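4. Hosting a Private Match

A private match allows invited players to join a session that does not appear in the public list. The host must have the Pillateck launcher installed and must be signed in to a Solis account.

4.1 Creating the session

1. Open the launcher and select Host from the main menu.
2. Enter a session name. Names may contain up to 28 characters.
3. Choose a map. Mekik and Hirose are available to all hosts; other maps must be unlocked first.
4. Set the score limit. The default is 100 and the highest permitted value is 2000.
5. Select Create. The lobby opens and a join code is displayed.

Note: The join code expires when the host leaves the lobby. A new code must be issued for each session.

4.2 Inviting players

1. Copy the join code and send it to the players concerned.
2. Wait until each name in the lobby shows as Ready.
3. Select Start.

Caution: Do not share your account password with other players. A join code is sufficient for entry, and accounts used by more than one person may be suspended.

4.3 Before hosting on a desktop computer

1. Close any other programs that use the network.
2. Install pending graphics driver updates and restart.
3. Allow the launcher through the firewall when prompted. If no prompt appears, see Section 13.

Inside a desktop computer case
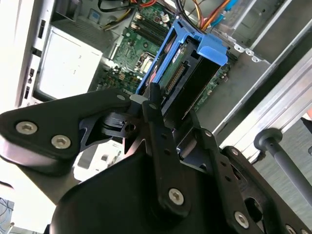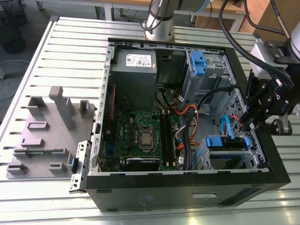 4.4 Ending the session

1. Open the host menu and select End Match.
2. Confirm whether the results are to be saved. Unsaved results cannot be recovered.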